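The Last Blanket Out

By Rokeya Akanda

In March the linen room at Combridge House smells of cardboard and cedar blocks. Svitlana Savchuk starts at the far shelf, where the winter blankets go, and works her way back to the door. The guesthouse has 16 bedrooms, and every bed gets stripped, aired and made up again before the spring bookings begin.

Savchuk has run the housekeeping here for 10 years. Before that she worked in a hotel laundry, where sheets came through by the cartload and no one had time to look at a blanket. She looks at them now. Each one goes over the bed, gets checked for thin places and pulled seams, and is then folded on the mattress.

"A table is too narrow," she says. "You end up folding in the air, and then the corners are wrong."

Her fold is simple. The blanket is halved lengthwise, halved again, then brought end to end until it fits a shelf. She keeps the thick rounded folds facing out, so that one blanket can be pulled from a stack without taking its neighbor along. Fuzzy blankets get one fold fewer than wool. They hold air, and pressing it out flattens the pile. 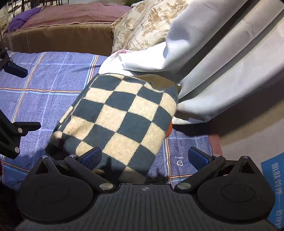 A checkered blanket in dark teal and cream, folded on a blue plaid sheet.

Patterns are a help. On a checkered blanket the squares show at once whether the edges have been brought together evenly – a plain one can be an inch off and look fine until it reaches the shelf. Savchuk trains new staff on checks for that reason and moves them to plain wool in their second week.

Marks are a separate matter. Pale squares show everything, and she treats small spots with cool water and a little dish soap, dabbed on with a white cloth and left for ten minutes. Anything that survives two rounds goes in the pile for the upstairs sofa.

Kumudini Mridha, who owns the house, once priced a full set of new blankets and put the list away. The inventory stands at 177 pieces, counting sheets and pillowcases, and some of the plaid bedding is older than the boiler.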